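Jalard Kitchen Share: Frequently Asked Questions 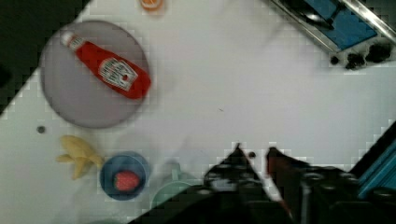 STORING AND LABELING FOOD

Where do I keep my own food?
Each member gets one shelf in the pantry and one bin in the walk-in fridge. Your shelf number is on your key tag. Large orders can go in the Hunt Street overflow room if you ask first.

Do condiments have to be labeled?
Yes. Ketchup, mustard, oil and anything else you open needs your name and the date you opened it. Items with no name are treated as shared.

What happens to food left past its date?
We clear the fridge at 9 p.m. on the last night of the month. You get an email two days before.

Can I freeze sauces and stock?
Yes, in flat containers with lids. No glass in the freezer.

BOOKING AND FEES

How much is membership?
$61 a month, which covers 27 hours of kitchen time. Unused hours do not carry over.

How do I book?
Use the Stullel calendar. Your login comes with your welcome email. If a slot shows gray, it is taken.

Can I cancel?
Up to noon the day before. After that the hours are used.

Do you close at all?
One week in November for deep cleaning. Bookings for that week are blocked.

Who do I contact about a problem?
Ajith Nadar handles bookings and billing. Harish Acharya handles equipment, keys and the fridge alarm. Both are at extension 902.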